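The Long Tail of Zonard: How a Small Trading Game Kept Its Economy Alive

Apr 24, 2018

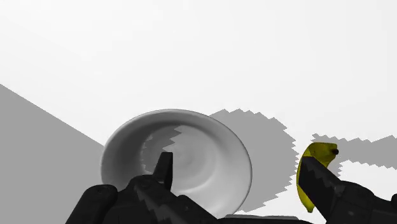 A market that never closes

Zonard came out as a modest online game about hauling freight between islands. Players bought a boat, loaded it with timber or salt, and tried to reach the next port before the price dropped. There was no fighting at launch and hardly any story. The studio behind it, Drasa, had a staff of nine and expected most people to play for a month.

Four years later the servers are still up, and the part of the game that draws the most attention is the auction hall. Players trade sails, hull paint, figureheads and deck lanterns there at all hours. Some log in, check their listings, and log out again without ever leaving the dock.

The items have no effect on how a boat handles. A painted hull sails at the same speed as a plain one. What players pay for is the look, and how hard the look is to get.

The January patch

Until this winter, cosmetic items came from sealed cargo. A player found a crate, bought a seal breaker, and opened it for a random item. In January, Drasa took the seal breakers out of the store. Crates already in the game could be opened for free, and new ones stopped appearing.

The change was announced in a short forum post two days before it went live. Traders who had stocked up on breakers were given in-game silver in return, at a fixed rate of 16 silver each. Many thought the rate was low. A breaker had been selling for more than that in the auction hall on the morning of the announcement, and people who had bought at the higher price took a loss.

Prices moved fast in the first week. Common lanterns lost most of their value as old crates were emptied all at once. The rarer hull paints went the other way. The Tidewater set, which was only ever given out in the second summer event, went from 62 silver to 90 and has stayed there.

How the trade works now

There are three ways to sell an item in Zonard. The auction hall takes a cut of every sale and lists each item for up to five days. Direct trade between two captains at the same dock is free, but both have to be online. The third way is through a guild store, where the guild leader sets the fee.

Most high-value trades go through direct trade or the larger guilds. The best known of these is Minhas, a trading guild that began as a group of players from one university and now keeps a public price list. The list is a plain spreadsheet. It gives the last sale, the highest offer, and a note on whether the item can still be earned in the game.

The Minhas list is not official, and Drasa has never endorsed it. New players treat it as the real price of things anyway. Sellers quote it in their listings, and arguments in the chat channel tend to end when someone pastes a line from it. The guild updates it every morning, so an item that moves quickly can be out of date by evening.

Competitive play

The other half of the community has little interest in paint. Timed racing was added in the second year, after players had been running their own races for months with stopwatches and screenshots. The game now has ranked seasons, and the season finals are played in front of an audience in Kallville, where Drasa has its office.

This year's event had 84 entrants. The course ran through the northern channel, which is narrow and has a strong side current at the halfway mark. Several of the favorites went out there in the first round — the current had been made stronger in the January patch, and not everyone had practiced on the new version.

Drasa gives every finalist a sail that cannot be traded. Some traders have asked for that rule to be dropped, and racers have mostly argued against it. For now the sails stay with the accounts that won them.

What comes next

The studio has said it will add a workshop this year, where players can break down unwanted items and use the parts to make new ones. Details are thin. It is not known which items will qualify, or if anything made in the workshop can be sold.

Traders are already placing bets on the answer. Plain lanterns, almost worthless after the winter, have started to sell again in bulk. If the workshop takes them as parts, the people buying now will do well. If it does not, they will have a hold full of lanterns.

The test server opens to all accounts at the end of the current season. Anything made there will be wiped before the workshop reaches the main game.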